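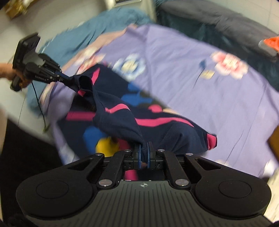 Vukier Hand Tools Support Desk

Ticket 658
Subject: Near gripper loses thin cloth when the two tools pull against each other
Opened by: Catinca Tănase
Handled by: Ileana Grecu
Product: Zovomeo hand gripper pair
Status: Closed, check again in March

Catinca Tănase, 9:10
Hello. We have a problem with one of our two grippers. When I fold clothes on the bed, I take one corner with the near tool and the other end with the far tool, and then I pull so that the cloth is tight between them. With towels it is fine. With thin clothes the corner goes slowly out of the near fingers. The navy piece with the pink stripes is the one I use for testing now, and you can see how it is held between the tools. I squeeze both pads completely. The far tool never loses it.

I also see that Filto shows a closed value of 645 for the near tool when the fingers are empty. On the setup sheet it is written 658. I did not change any setting.

Ileana Grecu, 9:45
Good morning Catinca, thank you for the clear report. The closed value should be the same as on the sheet within two or three counts, so 645 is too low. It means the fingers stop before they are fully closed, or the zero position has moved. Please do these checks in this order and write me the result of each one:

1. Disconnect the tool from Filto.
2. Close the fingers slowly with nothing between them and look from the side. Do the two blue pads touch over the full length, or only at the tip?
3. Put a strip of ordinary paper between the pads, close, and pull the paper. Repeat at the tip and at the base.
4. Hold each of the four arms near its silver cap and move it gently from side to side. Write which cap has play.

Please do not tighten anything yet.

Catinca Tănase, 11:20
I did it.
Pads: they touch at the tip only. At the base I can see light.
Paper: at the tip it holds, but weakly. At the base it comes out without resistance.
Arms: the lower cap on the right side has play. The other seven do not move.

There was also some lint between the right arm and the body, under the cap. I did not remove it, because you said to wait.

Ileana Grecu, 11:50
Good that you waited. I think we have two things together. The lint keeps the right arm from going all the way, and the loose cap lets the finger turn a little when there is load. Then only the tip is holding, and a tight fold of thin fabric can slide.

Please remove the lint with the plastic pick from the box (no metal, it scratches the ridges). Then open and close the tool 19 times by hand. After this, tighten the cap with the small key until the play is gone, and stop there. If the arm becomes heavy to move, go back an eighth of a turn. No oil on the pivots. Wipe the blue pads with a damp cloth and let them dry.

At the end, connect again and run "Set closed position" in Filto with the fingers empty.

Catinca Tănase, 2:35
Lint is out, it was more than I thought. Cap tightened, one time too much, so I went back as you described. The light between the pads is gone. Paper holds at the tip and at the base.

Filto now gives 658. I made 120 pulls with the same navy piece, corner in the near tool, and lost it two times. Both times I had taken only the edge of the fabric with the tips, so I believe this was my mistake.

One more question: the cable of the far tool hangs down in a loop and sometimes touches the bedding. Can this disturb the reading?

Ileana Grecu, 3:05
The reading, no. But a pull on the plug is not good with time. Please fix the cable to your sleeve with the soft strap and leave enough slack for the elbow.

For thin clothes, take a bit more fabric, so that it lies on the middle of the pads. I write the new values to your setup sheet. I also order a replacement cap from Iordache, because a cap that was loose once can become loose again. It is a spare, please do not mount it while the present one holds.

Catinca Tănase, 3:20
Understood, thank you. I put the strap on. You can close the ticket.

Internal note, I. Grecu
Cause: lint under right lower arm, right lower cap loose. Ask the customer for the empty closed value in March. If it is under 655, send for exchange of the arm.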